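Lists > Pilville Football Boosters > Archive > Thread

Print this message | E-mail this message

Subject: Re: Playoff seeding and the Latholm game

I went through the seeding sheet again last night, so I'll answer the points in the order they came up. The earlier message is quoted where I need it and trimmed where I don't.

> I still don't see how Latholm gets the home game. We
> beat them by 20 in their own stadium. Their only good
> win is Kioko, and Kioko was missing its starting
> quarterback that night. If the points system can't see
> that, then something is wrong with the points system.

The system doesn't look at margin. It hasn't for several seasons, and a 20-point win counts the same as a field goal in overtime. What it does look at is the record of the teams you beat, and that is where we got hurt. Two of our non-league opponents finished with losing records. Latholm's non-league opponents all finished with winning ones. Our win over Latholm gets us full credit for Latholm's record, but it doesn't get us a tiebreaker, as head-to-head only applies when the points are level. They were not level.

> And what about the crowd? We drew 3,399 for the Zatgate
> game. Latholm can't seat that many. The league is
> leaving money on the table.

The 3,399 figure is right. It's the paid gate, without the students who came in on passes. But the higher seed hosts if its field meets the minimum, and Latholm's does. Gate size only comes into it at the semifinal round, when the league can move a game to a bigger site. I would rather we didn't argue this one. We'd be asking for a home game on the grounds that we have more bleachers.

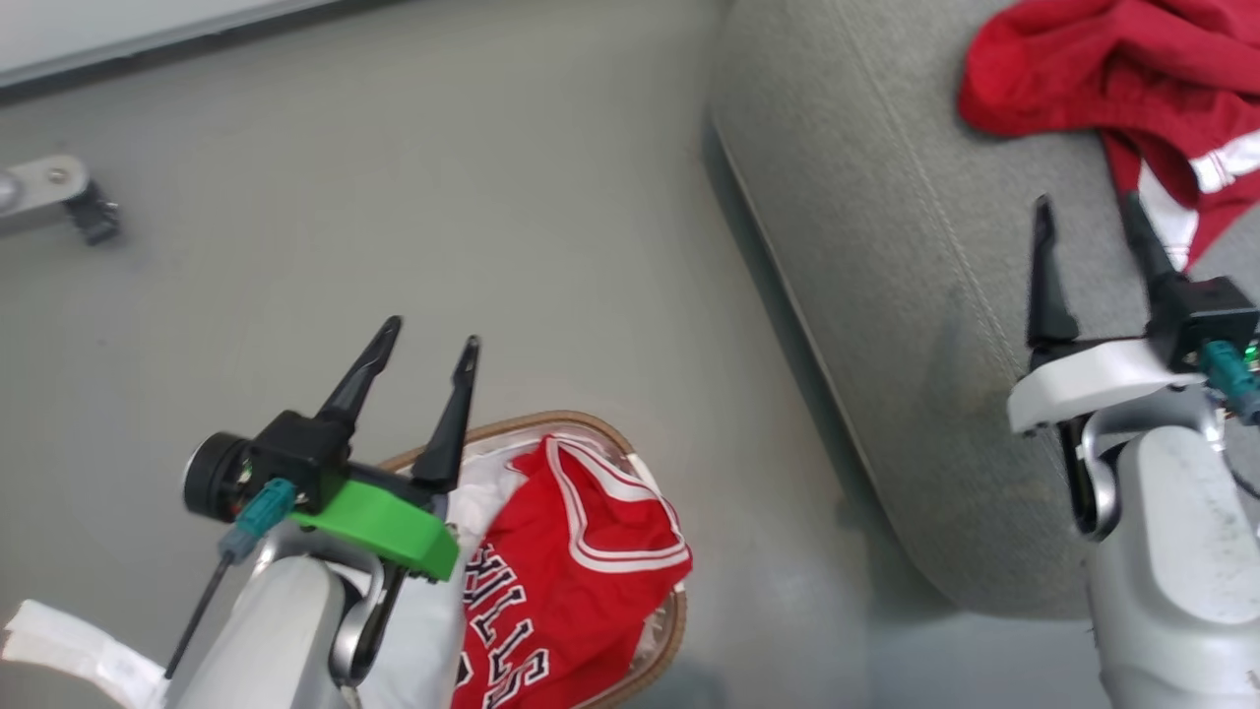
Arnar Vídalín wrote back that he accepts the part about head-to-head but thinks we should still file a protest over the Kioko game, on the grounds that it was finished under the running clock when it shouldn't have been. He says the lead was never large enough to start the running clock and that the fourth quarter lost several minutes of real play.

I looked at that too. The protest window closed at noon on the day after the game, and only the two schools that played in it could file. Kioko didn't. Whatever we think of how the clock was handled, it isn't our game to protest. If he wants to raise it as a rule question for next year, the spring meeting in April is the place, and I'd support putting it on the list.

Now the football, which is what most people have been asking me about off the list.

Latholm will run the ball. They ran it in the first meeting and they have run it more since then, mostly out of two tight ends. Our front held up well the first time, but we had both starting tackles healthy and we may only have one of them this time. The coaches haven't said and I'm not going to guess in public. What worried me in that game was the backside pursuit. Twice their back cut all the way across the field and found nobody home, and both times he was run down from behind by a safety. That is a touchdown against us if the safety takes one bad step.

On offense I think we're fine. Our passing game is at 761 yards over the last stretch of games, and the line has settled down since the move at left guard. I'd like to see us throw on first down more than we have. Latholm plays its corners deep – deeper than anyone else on our schedule – and the short out was open all night last time. We went to it late, after the game was mostly decided.

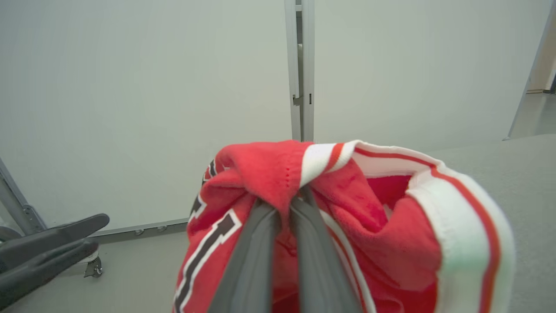
Special teams is the other place I'd expect some change. Both of our kickoffs out of bounds against Zatgate came from trying to pin the ball in the corner. If we just kick it deep down the middle and cover, we take away the free field position. Latholm's return man is fast, but he fields the ball flat-footed and needs a few steps to get going. I would take my chances with that.

A few practical things for those driving over. Kickoff is at 7:00 p.m. and the visitor gate is on the north side, by the practice field. Last time a lot of our people parked at the front of the school and had to walk the whole way around. The visitor side fills from the middle, so come by 6:15 if you want to sit near the fifty. League passes are not good for playoff games – everyone pays at the gate, including the students.

If anybody has the full stat sheet from the first Latholm game, please send it to me directly. Mine is missing the second-half punting.

Last updated: 9:40 p.m.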